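Tellico snack box, the big one with the lime-green lid

Four stars

Second one of these I've ordered. First was for my sister in April, this one is mine. Writing this fast before my shift so sorry for typos.

Box itself first. Cardboard, white sides, green flap lid with a little white flower on it. Cute enough to keep. The lid does crease though, and once it's creased it stays that way. Wouldn't give it as a fancy gift without wrapping it. For me, fine – it's going to hold chargers and hair ties when the food is gone.

Came Monday, a day early. I opened it on the bed like a kid and got everything out before dinner, then had to put it all back so I could sleep.
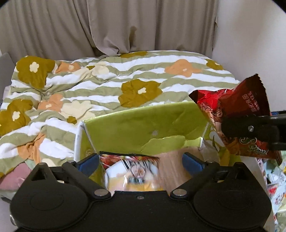
Packing it back is where I lost my patience a little. The foil bags are puffed up with air and they do not want to go flat. What worked for me was small packs on the bottom, foil bags standing up along one side, anything soft on top. Don't force the lid, that's how you get the creases. Also keep the clear plastic, you'll want it if you open the box and don't eat everything that week.

Snacks. Mostly Chinese ones, and a lot of the labels I can't read. Listing says there's a card with translations, mine didn't have one. Messaged the shop and Niloufar Zarei wrote back in 30 minutes with a PDF, so no complaints there, but put the card in the box please. If you have allergies get the list BEFORE you order.

Spicy ones are really spicy. Sweet ones a bit dry, good with tea. My roommate Ghazal liked the crunchy stuff best and finished it wihtout asking. Nothing stale, a couple of things crushed, all of it still edible.

Price – I had a code for 10 off, which helped. Full price I'd think about it. The Podari box is cheaper but smaller, and half of mine was hard candy, so I'd still pick this one.

Minus one star for the missing card and the floppy lid. Would order again, probly before finals.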